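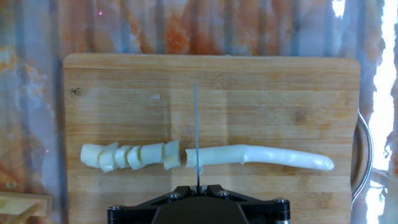
Before you plug in your Plutow kitchen scale for the first time, give it a flat spot that doesn't wobble. I keep mine at the back of the counter, away from the stove, and I leave it there. You'll want something light to try it out with once it's set up, and a few slices off a pale stalk like the one on the cutting board will do nicely (small stuff is where a badly leveled scale gives itself away!).

1. Turn the scale over and screw in all the feet until they stop. Then back each one out a half turn.

2. Set it down and look at the bubble. If it's off center, turn the foot on the low side, a little at a time.

3. Plug in the adapter and hold the power button until you see 0. Let it sit for 5 minutes. I know, I always want to skip this too.

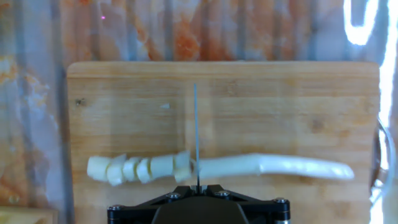 4. Press CAL and put the 100 gram weight in the middle of the plate. Hands off until it beeps.

5. Take the weight away. If the display doesn't go back to 0, do step 4 over.

Note: The weight is in the little foam pocket under the tray. I missed it completely on my first one and went hunting through the whole box.

Caution: Don't lean on the plate or store pans on it. Mine got stuck at 82 grams with nothing on it after I parked a Dutch oven there overnight, and Wumpini Owusu at the Brement service desk had to talk me through a full reset. That's on page 18.

6. Pick your units with the side switch. Grams is where it starts.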